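The Second Planner

The planner had been stopping at the same place for 2 weeks. It would choose a grasp, work out a path, check the path, throw it away and start again. Then, at 200 attempts, it gave up and wrote one line to the log: no valid plan. I had written that line myself, in my first month at Prumov, and had not expected to read it so often.

My desk was at the end of the lab, with my back to the radiator. The project was called Stokar and the customer was Rurnari, who ran kiosks in railway stations and wanted one that could serve people through the night. My part was the software between the cameras and the arms. The cameras said where things were. The arms went where they were told. Everything in the middle was mine, and before me it had belonged to someone who left in the spring and did not write comments.

I opened the old code again after lunch. There was a function in it called settle, which added a short wait before the gripper closed. I had taken it out in the summer because it seemed to do nothing. The commit message I wrote then said "remove dead code". I read that a few times.

The sandwich was the hard one. Bottles were stiff and boxes had corners, but bread gave way under the fingers, and the force reading came back soft and late. The controller took that to mean it had missed. It closed further, the model of the sandwich no longer matched the cameras, and the planner began its 200 attempts at a thing that was no longer the shape it believed in.
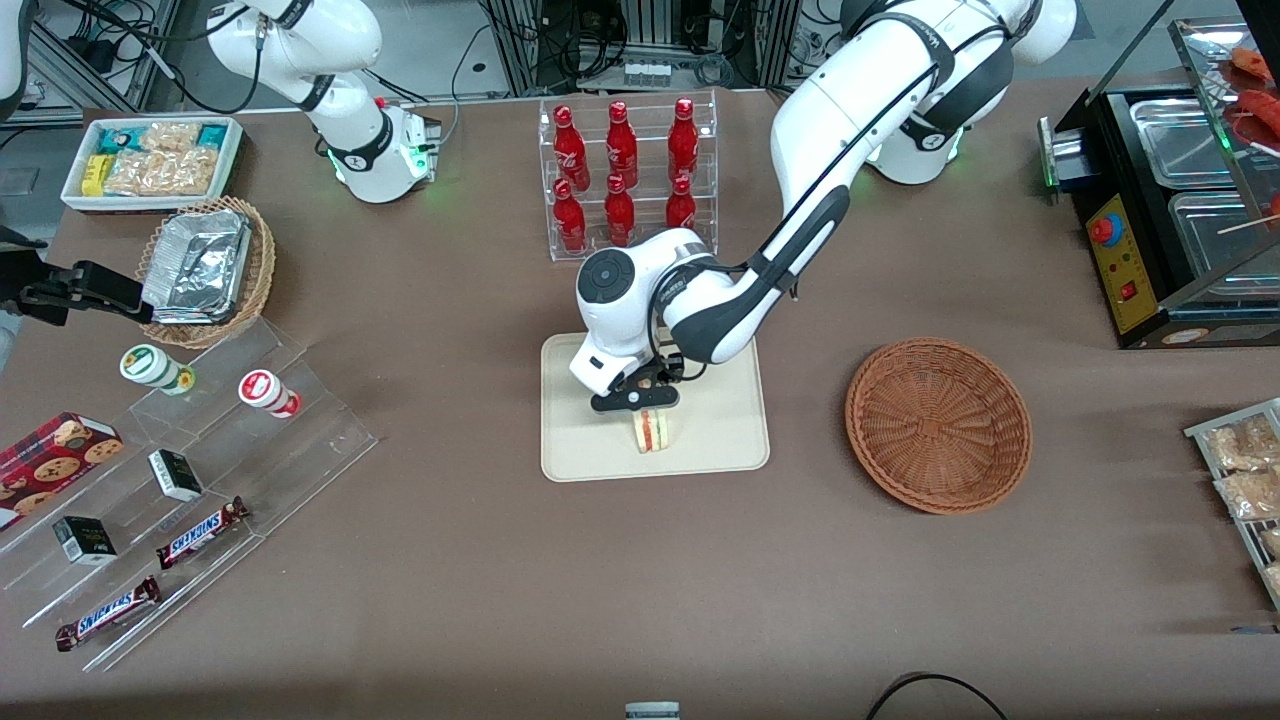
I put settle back, but lower down, in the control loop, where it could watch the force instead of only counting time. Then I changed the message from the gripper so that it had a third answer. Until then it could say yes or no. Now it could also say wait.

It took most of the evening. The heating went off at 6 and I put my coat on. I ran the recorded cases first, all the failed ones from the past fortnight, and watched them go by in the terminal. Most of them passed. One ran to the end of its attempts and stopped, and I found a tray height in the configuration that had been typed in wrong. I corrected it and ran them again.

While that was going I looked for the person who had written settle. The name was not in the history, only a set of initials and an old address at Rathnayake, the firm that had the contract before us. I thought about writing to say that I had found out what it was for. I got as far as the subject line.

The terminal stopped scrolling. I read down to the bottom, then went back up and read it properly. The planner had asked, and the gripper had said wait, and the planner had waited. After that there was a path, found on the second attempt.

I wrote a comment above the function, four lines long, and committed it. Then I went back to the email and filled in the rest.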